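Project report, Sharada Rao
Handed in 11/24/23

# The lunch queue in the Jemell building

## Why I picked this

The original plan was to study traffic at the Frota Road junction, which would have meant standing in the rain with a clicker. The canteen is indoors and sells tea. My tutor asked whether a lunch queue was "enough of a system", and I said it had an entrance, an exit and a great deal of suffering in between, and she signed the form.

The question I settled on was a small one: why does the queue feel so much worse than it looks on paper? The canteen has two tills. On the timetable there is plenty of room for everyone to eat. Yet every student I know has at some point given up and had crisps.

## Method

The catering office let me have the till records for two weeks of term, with all names and card numbers taken out. That gave me 622 lunch sales once I had thrown away the ones that were only a drink. I also sat near the door with a notebook and wrote down when people joined the line and when they reached a till. I am fairly sure the staff thought I was from head office, as my portions got bigger.

I put everything into a spreadsheet and then, on advice, into Protar, the modelling package on the library machines. Protar is very powerful and was plainly written by somebody who has never wanted to find a menu quickly. It took me most of a week to draw one graph.

## Results

Most of the sales fall in a window of some 30 minutes, starting when the morning lectures finish. Before that the tills are nearly idle, and after it they are idle again, with the last of the chips going cold under a lamp.

I had expected the tills to be the slow part. They aren't, much. The delay mostly builds up earlier, at the counter, where people reach the front and only then begin to think about what they might like. The menu board hangs behind the servers, so it can't be read from further back unless you are very tall. On days when the menu had also been put up by the door, the line moved noticeably better. There weren't many of those days, so I don't want to lean on them too hard.

Noodle days were the awkward exception. The line was longer than usual but nobody dithered, as they had all come for the noodles. The hold-up moved to the serving itself, which is done with tongs, and noodles do not like to be parted from other noodles. One server told me she can plate two jacket potatoes in the time it takes to win a single argument with the tray.

The Truvel loyalty app, which was meant to speed up paying, made hardly any difference that I could find. People got to the till, took out their phones and then waited for the signal to come back.

## Discussion

My model says that moving the menu board would help more than a third till would. It would also cost a good deal less, though I accept that a board is a dull thing to cut a ribbon in front of. Letting some lectures end ten minutes early would help most of all. I raised this with my tutor, who said it was an interesting finding and changed the subject. 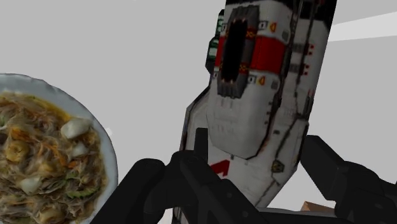
## What I would do differently

I would collect data in June as well, when exams break up the timetable and the rush might spread out by itself. I would also learn Protar before needing it, and have lunch before sitting down with the notebook.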